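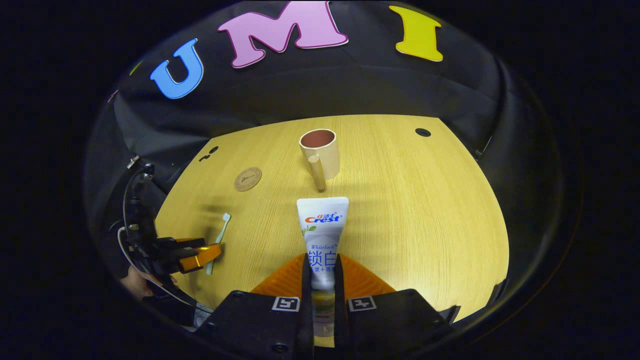

Home | Notebook | Parts | People | Log in

18 June 2025 - toothbrush and mug task, hand-held grippers

Back on the bathroom set today with Canan. Same idea as before: toothpaste in the right gripper, brush in the left, both end up in the mug, coaster stays where it is. I did the driving for the first stretch and then we swapped, and wow, she is so much smoother than me at the left hand.

Things I want to remember before I forget them:

The tube is easiest with the cap down and the pinch kept low. If I grab near the crimp it swings, and then I chase it, and that ends up in the demo too. The orange ribbed fingers give a lot more on the tube than I expected (nice!), so I've stopped squeezing so hard.

The toothbrush is the annoying one. It lies flat and diagonal, and I keep wanting to come at it from straight above. Canan comes in low from the side and closes slowly - much better. I'm copying her from now on.

Mug handle: we had it facing us for this batch. Next batch, turn it a bit each time, otherwise the Trikberg policy will learn one mug pose and nothing else.

Count at the end of the day is 382 kept, 22 thrown out. Most of the bad ones are mine, from rushing the left side. That puts us at 629 for the task overall, and the target is still 2,000, so plenty of toothpaste in my future.

Barış, can you check that both finger tags get picked up all the way through on my early runs? I tilt my wrists a lot when I get tired.

Tomorrow: brush first, then tube. Also bring the other coaster.

Cluvance Lab Notebook | Contact | Back to top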